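Pricing up a second gripper for the Skorivitz bench

June 2022
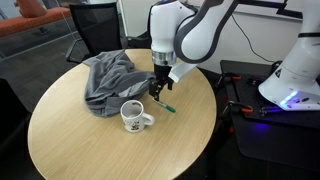 Two-fingered gripper over the round table, with cloth, mug and marker.

The request for next year's equipment money has to be in by August, so most of this week went on the list. The arm stays. What needs deciding is what goes on the end of it, and what it gets bolted to.

Fingers first. The present pair copes with thin rigid things like a pen. Cloth is harder, as the folds move when the tips touch them, and a mug handle wants a wider opening than I would pick for either. Juhl quoted for a set of 8 soft fingertips, which fit our flange without an adaptor. Clundgate only sell the whole gripper, with a lead time of 63 days. I have put the fingertips down as essential and the gripper as optional.

Mounting is the dull part and costs more than expected. Clamps on a bench are fine for a trial but I want a fixed plate with proper bolt holes. That line is 400 pounds including cutting, and it does not include delivery from Finduvdale.

Small items tend to get left off these lists and then come out of the wrong budget:

Spare cable for the base
Cable clips for the wall
Two hex key sets
Cloths in several weights
Mugs, plain and printed

I have left out a new table. The round one is a good height, and the pale top gives decent contrast for most objects, though less so for white ones. A dark mat would cover that.

Still waiting on the service contract price. If it comes in above last year's, the optional gripper goes first.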